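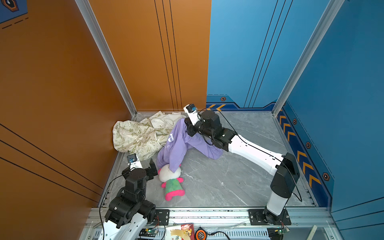

Murs orange et bleu, sol gris marbré.

Carnets > Visites > Textile > Portes ouvertes chez Fendska

Portes ouvertes à la teinturerie Fendska

Publié le dimanche 2 juillet 2023

La teinturerie Fendska n'ouvre au public qu'une fois par an, et il faut s'inscrire à l'avance. L'entrée est gratuite. Le car depuis la gare dépose les visiteurs devant le portail côté rivière, à deux minutes à pied de l'accueil. Ceux qui viennent en voiture se garent dans le pré d'en face, qui était boueux après l'orage de la veille. Prévoir des chaussures fermées, elles sont obligatoires dans l'atelier humide.

J'étais dans le groupe de dix heures, conduit par Signe Snorradóttir. Elle travaille à la teinture depuis ses débuts dans la maison et connaît le bâtiment par cœur. La visite dure un peu plus longtemps qu'annoncé, surtout à cause des questions.

La réserve de laine et de coton

On commence par la réserve, une longue pièce fraîche sous les toits. Les écheveaux de laine arrivent écrus, attachés en quatre points avec un fil de coton. L'attache doit rester lâche, sinon la couleur ne passe pas dessous et laisse une bande claire. La maison en a traité 3 974 l'an dernier, presque tous pour des tricoteurs et de petits ateliers de tissage. Le coton est rangé à part. Il vient en pièces ou déjà cousu, quand un client veut reprendre la couleur d'un lot de vêtements.

Chaque lot porte une étiquette en toile avec un numéro au feutre indélébile. Le papier ne survit pas au bain. Le numéro renvoie à un cahier où l'on note le poids à sec, le mordant et la recette. Les cahiers les plus anciens sont en vitrine dans le couloir, on peut les regarder mais pas les feuilleter.

L'atelier humide

Les cuves sont en inox et la plus grande contient 3 000 litres. Elle ne tournait pas le jour de notre passage, et nous avons vu une démonstration dans une cuve plus petite avec de la garance. Ívar Brynjólfsdóttir, qui s'occupe des recettes, a fait monter la température lentement. Au-delà d'un certain point, la garance vire au brun, et il n'y a pas moyen de revenir en arrière. Il a sorti un écheveau toutes les dix minutes pour montrer la progression du rose pâle au rouge brique.

L'odeur est forte sans être désagréable - quelque chose entre la terre mouillée et la betterave cuite. Il fait chaud et le sol glisse. Les enfants restent derrière la barrière.

Pour le rinçage, Fendska utilise depuis mars une installation Sterner qui récupère une partie de l'eau. Un voisin du groupe a voulu savoir si l'eau colorée partait à la rivière. Elle passe par deux bassins de décantation, que l'on aperçoit derrière la haie en sortant.

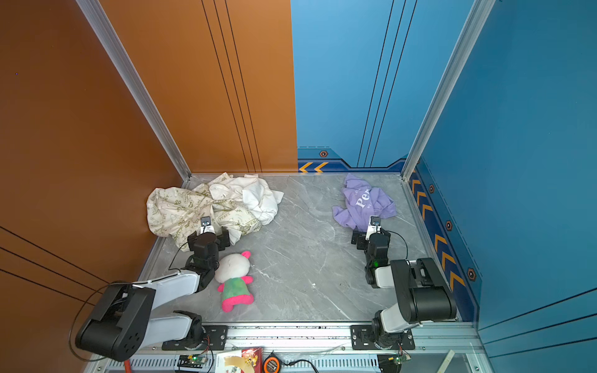
Le coton imprimé est ce qui se reteint le moins bien, et c'est la demande que l'atelier reçoit le plus souvent. La couleur neuve s'ajoute à l'ancienne, elle ne la remplace pas. Prenez un vêtement crème à motifs vert olive, avec « PEACE » écrit dessus : dans un bain d'ocre clair, le fond prendra l'ocre et le vert ressortira plus sombre, inscription comprise. Pour cacher complètement un imprimé, il faut aller vers un brun foncé ou un bleu nuit. Les fils de couture posent un autre problème. Ils sont souvent en polyester et gardent leur teinte d'origine, ce qui donne des piqûres claires sur un tissu foncé. Certains clients aiment bien, d'autres renvoient la pièce.

Autre conseil entendu dans cette salle : laver deux fois avant d'envoyer, sans adoucissant. Et ne rien laisser en tas, parce que les plis marqués se voient encore après la teinture.
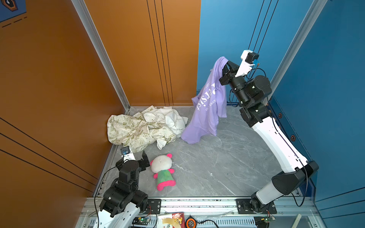

Le séchoir et la boutique

Le séchoir occupe l'ancienne grange. Les écheveaux pendent sur des perches, à l'ombre, volets entrouverts. Par temps sec il faut une journée, en hiver presque trois. On entre par petits groupes et sans sac à dos, le passage étant étroit. C'est la partie que j'ai préférée, avec les gaude et les indigo accrochés du même côté.

La boutique vend les fins de série et un nuancier relié qui compte 886 échantillons, chacun avec sa recette abrégée. Il est cher et je ne l'ai pas pris. J'ai acheté un écheveau de la gamme Akanda, une laine à chaussettes teinte au noyer, et un sachet d'alun. Le paiement par carte ne marchait pas avant midi, mieux vaut avoir des espèces.

On peut manger sur place. Soupe, pain, tarte à la rhubarbe, servis dans la cour. L'attente était longue vers treize heures et il n'y avait plus de tarte quand mon tour est venu.

Le dernier car repart à dix-sept heures. Les inscriptions pour l'an prochain ouvriront en mars, auprès de l'accueil.

12 partages | 5 commentaires

À lire aussi
- Une matinée à la corderie Wernico
- Teindre à la pelure d'oignon : mes essais sur laine et sur lin
- Le marché aux toisons, édition de printemps
- Entretenir un rouet ancien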